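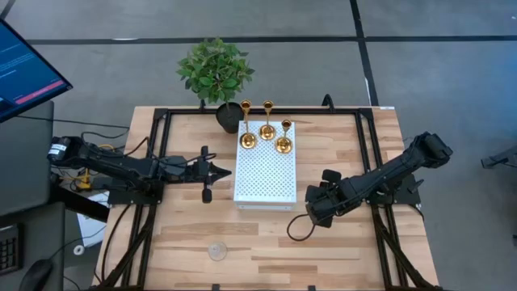

Staff who dress display tables for the homeware hire firm Trotia have been sharing the job with a pair of robot arms, and the company says the arrangement will carry on until at least the end of March. Trotia supplies table and shelf settings to hotels and show homes from its site in Skurnarville. One of the settings being used for the work has three gold candle holders on a white perforated stand, with a small potted tree behind it and a black arm on either side.

Salamatu Babalola, who manages the display team, said the 16 people on it had been told in writing that no posts would go. What has changed is the rota. Two members of the team now spend part of each shift at a desk near the table, checking layouts and noting faults, and the early start has been dropped for both of them.

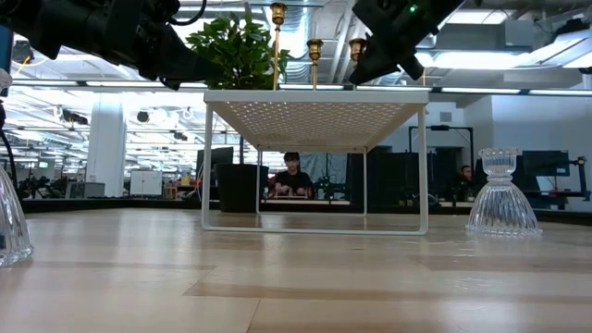 Asanka Wanigasekara has dressed tables for Trotia since the firm moved from Tapley. He said his wrists were better for doing less lifting and setting down, but he missed being on his feet.

"I used to do around 40 settings in a shift and talk to people all the way through," he said. "Now I sit and watch more than I would like. They have said we can swap over at lunch, so that helps."

Glass pieces have been the main worry for the team. Elvira Apaza, the staff representative, has asked for a written rule on who answers for breakages when an arm is doing the placing. She also wants the desk work paid at the higher grade.
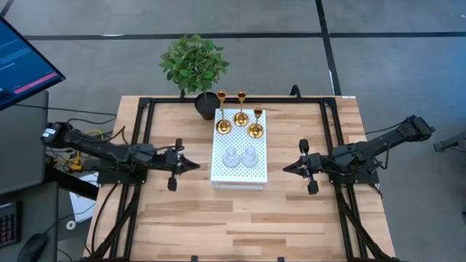 Babalola said the pay question was being looked at and staff would have an answer before the March rota was issued. Training places will be offered to anyone on the team who wants one, including part-timers.

Trotia has 388 settings in its catalogue. Larger pieces, among them the Istard range of floor lanterns, will still be handled by staff alone.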